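The Prandinik Gear

I should say up front that I never meant to fix my grandmother's music machine. I meant to sell it. I had moved to Bamthorpe in July with two suitcases and a cat, and the thing had followed me six weeks later in a crate so heavy that the delivery man asked if there was a body in it. I laughed much too hard, and he left pretty fast.

It was a Prandinik, one of those cabinet music machines as tall as a ten-year-old, with a comb and a drum and a door that stuck. My grandmother kept it in her front hall in Tumholm, where it played one tune, badly, every evening at six. Then one winter it stopped, and she put a fern on it, and for the rest of my childhood it was a fern stand. There's still a ring on the lid!

So I called around, and the only person in Bamthorpe who would even talk to me about it was Tiruwork Tekleab, who had a workshop behind the old dairy. She didn't say hello on the phone. She said, "Does the drum turn by hand?" I said I didn't know. She said, "Well, go and push it," and waited while I went and pushed it. It didn't turn.

"Bring me the guts," she said. "Leave the furniture."

Getting the guts out took me an entire evening and most of my fingernails. I put everything in a roasting pan, covered it with a dish towel, and drove across town at the speed of a parade float, with the whole lot sliding and clanking every time I braked. The cat came too. I hadn't planned on that, but she'd gotten into the car and I was holding a roasting pan.

Tiruwork looked into the pan for a long time.

"You wrapped them in nothing," she said.

"There's a towel."

"The towel is on top."

She was right, it was on top. She spread a gray mat out on the floor, big enough to sleep on, and told me to take off my shoes if I was going to stand there. I took off my shoes. It was that kind of workshop. There was a kettle in the corner, and a calendar from a feed store, and a radio tuned to somebody talking about onions.
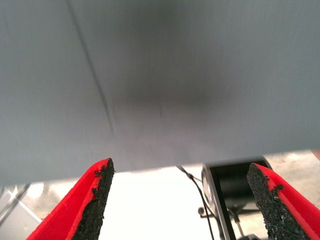 I'd been expecting her to give me a price and send me home. Instead she handed me a toothbrush and a jar of something that smelled like a gas station, and she went off to look for her other glasses. That was my whole training. I scrubbed. The stuff that came off those gears had been in there since before my mother was born, I swear, black and sticky like the bottom of a toaster. Under it was metal, real shiny metal, and I got kind of greedy about it. You know how it is when you peel the film off a new phone? It was like that, but for three hours.

"How much is it worth?" I asked at some point. "If it runs."

"To who?"

"To anybody. To a collector."

She thought about it. "A man in Khúc got 313 for one last year. With a nicer door."

I did the math on 313, minus the crate, minus whatever she was going to charge me, and came out with enough for a decent pair of boots. I kept scrubbing anyway. The onion man on the radio had moved on to leeks.

When the parts were clean she had me lay them out. She wouldn't do it herself, she just stood over me with her tea. The big plate went down first, the one with the hole in the middle, and then the gears on top of it, and she made me move each one until I'd stopped being nervous about picking them up. I hadn't known I was nervous. I'd been pinching them like they were hot. 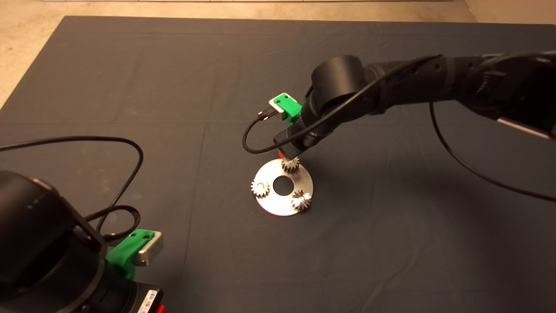

Three gears and the plate, laid out on the gray mat.

"Now," she said, "which one is wrong?"

I looked at them. They looked like gears. I told her so.

"One of these isn't your grandmother's. Somebody put it in later. Which one?"

I want to tell you I saw it right away, that some kind of family instinct kicked in. I guessed. I pointed at the one at the top of the plate, the darker one that stood up taller than the others, mostly for the reason that it was the odd one out in a way even I could see.

"Why?" said Tiruwork.

"It's a different color."

"Color is nothing. Color is what people notice." She put her tea down on the windowsill. "But yes."

And then she told me what she thought had happened, and I've turned it over in my head so many times since that I may have added to it. Somebody had opened that machine long ago, not a repairman, somebody with a kitchen knife and a lot of patience. A gear had worn out, or gotten lost, and they'd found another one that nearly fit. Nearly! It would have run a little slow, she said, and it would have dragged in one place every time it came around.

I said, "It did drag."

Because it did. I could hear it as plain as anything. The tune went along fine and then there was this hitch near the end, a kind of swallow, and then the last few notes in a hurry. When I was little I thought that was the tune. I used to sing it that way. I used to do the swallow.

My grandfather died before I was born, and he was a farmer, and as far as I know he never fixed anything but fences. But he had a junk drawer that was famous in the family, and my grandmother wouldn't let anybody clean it out. I told Tiruwork about the drawer. She picked up her tea again and didn't say anything for a bit, and the cat walked straight across the mat and sat down on the far corner of it.

"I have one that will fit," Tiruwork said finally. "The correct one. It's 159 for the whole job, and it'll play like the day it left the factory."

She went and got it from a cookie tin.
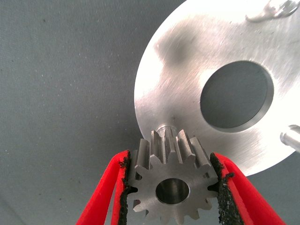 I asked if I could hold it, and she let me. It was heavier than I expected. I put my little finger through the middle of it and let it hang there, and I thought about boots. I really did, I'm not proud of it. I thought about the man in Khúc and his nicer door, and about how a collector would surely want the tune to go the way it was supposed to go.

"What does it sound like?" I said. "When it's right?"

Tiruwork hummed it. She knew it! It was some old dance, she said, everybody's aunt had it on something. She hummed it straight through, with her eyes closed, and when she got near the end I felt myself get ready for the swallow, and it didn't come. The notes just went on by, one after another, perfectly even. It was pretty. I didn't like it at all.

"Huh," I said.

"Yes," said Tiruwork. "I thought you might make that face."

We had lunch after that, bread and some very hot lentils out of a jar, sitting on two upturned crates with our socks on. She asked me what I did for a living, and I told her, and she said that didn't sound like anything. I asked her how long she'd had the workshop, and she said longer than the dairy had been closed. The cat got a lentil and regretted it.

I kept looking over at the mat. You'd think a bunch of metal would look the same after lunch as before, but the light had come around through the side window and the whole plate was lit up like a pond. I could see a scratch on it that I'd missed with the toothbrush, and I wondered whose scratch it was, and if there'd been a knife involved.

"If I keep the wrong one," I said, "is it bad for it?"

"It's bad for it," she said. "It'll wear. In twenty years, maybe thirty, you'll be back here with your roasting pan."

"And you'll fix it?"

"I'll be dead. But I'll leave the tin."

She said it so cheerfully that I choked on my bread. Then she got down on her knees, which took a while, and started putting things in order, and she told me to wash my hands and come and help if I was going to.
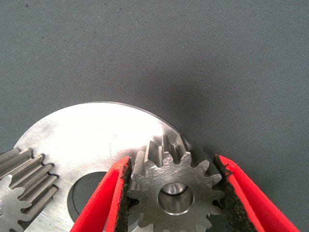

Six O'Clock

It took us until almost dark. She did the parts that mattered and I held the flashlight, and twice I was told I was holding it like a candle. When everything was back in its place she gave me a bill for around half of what she'd said, and she wouldn't discuss it. She also gave me the correct gear, in an envelope, with "in case you get sensible" written on the front. It lives in my junk drawer now. I have a junk drawer now.

The cabinet is in my hallway, by the coats. The door still sticks. The next evening I got the guts back in with a lot of bad language, and I wound it up and stood there in my slippers with the cat under one arm, and at six I let it go.

It was slower than I remembered, and tinnier, and one of the high notes was missing altogether. I sang along. I was fine right up until the end, and then it did the swallow, and so did I.

I called my mother and held the phone up to it. She didn't say anything for so long I figured the call had dropped.

"Take the fern off it," she said. "It always sounded better without the fern."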